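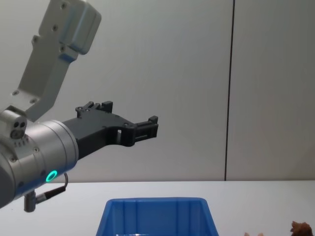

COMMUNITY NEWS

Blue tray trial to begin at Walance lending room in September

The Walance lending room will change the way it hands out small household items in September, with borrowers collecting everything they have asked for on a single tray instead of searching the shelves themselves.

The room, on the ground floor of the old Clevier building, lends out things that most people need only now and then, such as sewing kits, picture-hanging tools, cake molds and measuring tapes. It has a catalog of 1,987 items. Almost 500 households are signed up, and membership stays free for anyone who lives in the district.

Under the new system, members will send in a list by noon and pick up their order between 3 p.m. and 7 p.m. the same day. Each order will be set out on a blue plastic tray on the white table by the wall. The tray stays in the room, so people are asked to bring their own bag.

Yuxi Xue, who manages the room, said the old arrangement had become hard to keep up. Items were often put back on the wrong shelf, and small parts went missing from sets.

"We would lend out a drill bit set with one bit gone and only hear about it a week later," she said. "If it is all laid out on one tray when you get here, you can check it with us before you sign for it." 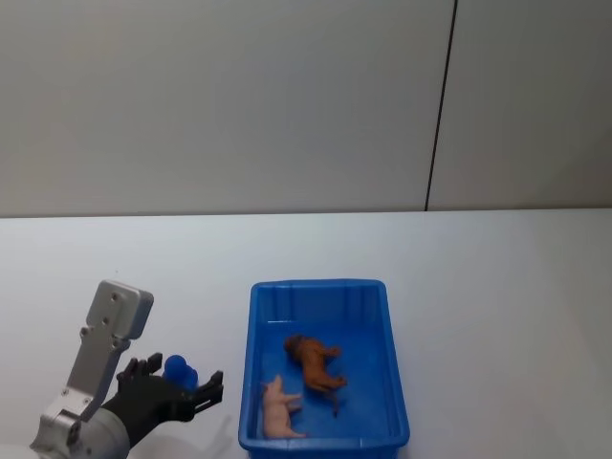

Returns will work the same way in reverse. Members will put what they borrowed on a tray, and a staff member will check the items against the loan slip before they go back into storage. Xue said this should take a few minutes for most loans, but larger sets may take longer at busy times.

The room paid for 75 trays with a grant from the Hájek neighborhood fund. The same money covered new shelf labels and a second storage cabinet, which will hold the kitchen items.

Telmo Echevarría, a member who borrows tools for his apartment on Ustine Street, said he was in favor of the change but would miss looking through the shelves.

"Half the time I came in for one thing and found something else I needed," he said. "I'll have to get used to reading the list."

A printed copy of the catalog will be kept by the door for people who do not want to order online. Orders can also be made by phone in the morning — the number is on the back of the membership card. Members can still ask to see an item before they borrow it, though they may have to wait while it is brought out.

Some loans are not part of the trial. Ladders, folding chairs and anything else too big for a tray will be handed over at the side entrance as before, and the two-week limit on those items has not changed. The late fee stays at $2.

The room will close for two days before the trial starts so that the shelves can be relabeled. Items due back on those days can be returned when it reopens, with no fee. Staff will take comments from members through the end of the trial, either in person or on the cards kept next to the catalog.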